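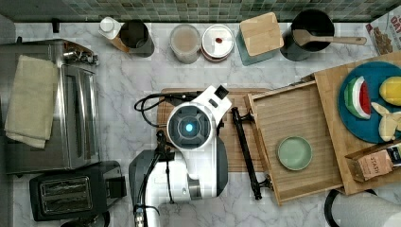
Vitness Home-Cooked Dog Food Recipes – README

Version 2, August

This folder holds the recipe table and the feeding notes of the Vitness project. The recipes are for adult dogs that eat cooked food at home, with a mineral and vitamin powder mixed in. The table was put together by Gervasio Alarcón from three older notebooks and from the recipe cards of the Bostby dog club. I have corrected the units and removed the recipes which were written twice.

What is in the folder

recipes.csv – one row for each recipe, 541 rows in all
ingredients.csv – the ingredients, with the names used in the recipes and the other names we found for them
notes.txt – remarks from owners who cooked the recipes, shortened
changes.txt – what is different from version 1

Columns in recipes.csv

recipe_id: a whole number. The numbers have gaps, because removed recipes keep their number and it is not given again.
title: the name as it stood in the source.
source: Insaurralde, Dronel or Bostby. The first two are the family names of the people who wrote the notebooks. Insaurralde wrote two of them, and they are not kept apart in the table.
batch_g: weight of the whole batch after cooking, in grams. The largest batch is 3000 g.
powder_g: how much powder goes into the batch, in grams. An empty cell means the source did not say. It does not mean zero.
grain: yes or no. Potatoes and sweet potatoes are counted as no.
storage_days: days in the fridge, as the author of the recipe wrote it. 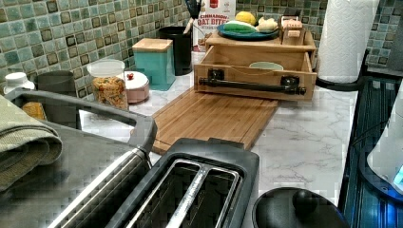
How the weights were changed

The Dronel notebook gives many things in cups and spoons. We weighed one cup of every dry ingredient and used this weight for all its recipes. For cooked lentils and rice the result depends much on how long they were boiled, so please take these rows with some care. Where the notebook says "a handful", the cell is left empty and the word is kept in the title column in brackets. I know that this is not very tidy, but I did not want to guess.

The powder is weighed after the food has cooled to hand temperature. Several older recipes ask to cook it together with the meat. We kept those recipes but changed the step, and they are marked in changes.txt.

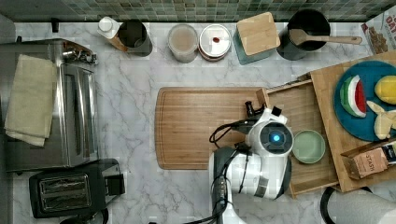
Batches above 2 kg should be mixed in two bowls, otherwise the powder stays in one part of the food and the dog gets too much on one day and too little on the next.

Known problems

Recipe 1894 has a batch weight lower than the weight of its dry ingredients. We could not find the mistake, and the page in the notebook has a stain over the numbers. Please do not cook it.

Titles from the Bostby cards are partly in capital letters. Some oils are listed only as "oil".

The table has no recipes for puppies, for pregnant dogs or for dogs with kidney disease. Making a portion smaller does not make it right for a puppy – the need for calcium is different. Ask your vet before you change the food of a dog which takes medicine.

Use and corrections

You may copy and print the recipes for your own use or for your club, if you keep the source column with them. If you find a wrong weight, send the recipe_id, the column and the value you think is correct to Gervasio Alarcón. Corrections go into the next version, and the name of the sender is added to changes.txt unless you ask us to leave it out.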